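Mondodov Fruit Price Notes, data card

Please read this before you quote a number from it.

What it is
A table of 525 shelf prices for fruit, copied by hand in 8 shops in Vostness and Marnis. One row is one price tag on one visit. Columns are shop, town, fruit, price as printed, unit as printed, and remarks.

What it isn't
A price index. The project page used to call it one, and I asked for that to be changed. The shops were picked by whoever lived near them. Marnis has only 2 of the 8, so any "Marnis is cheaper" claim is mostly a claim about two shops.

Known problems
Units are a mess. Some tags price by the pound, some by the piece, some by the bag, and the bags don't say what they weigh. We did not convert anything. An earlier copy did, using a guessed weight for an orange, and I would throw that copy away if you still have it.

"Orange" covers whatever the tag called an orange. Gift baskets are left out, as the tag covers the basket too.

80 rows have a blank remarks field where the shop was running a sale. We know because the Tejada sheet, filled in separately, lists the same sales. The blanks were left as found.

All visits were made in February. I doubt the numbers say much about any other month.

Use
Fine for teaching people how to clean a table. I would not use it to argue about the cost of living, and I have seen it used for that.

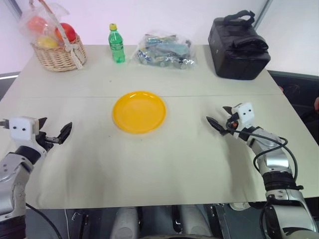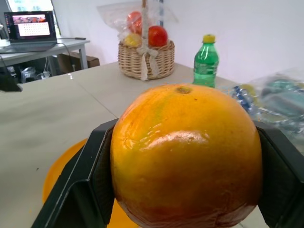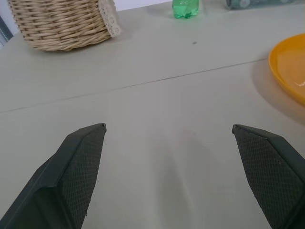

Photos: Mondodov project

Changes
Thursday, October 10, 2024: removed converted prices, put back units as printed, dropped the word "index" from the title.

Contact
Ulla Forsberg keeps the table. Send corrections with the row number and a copy of the tag.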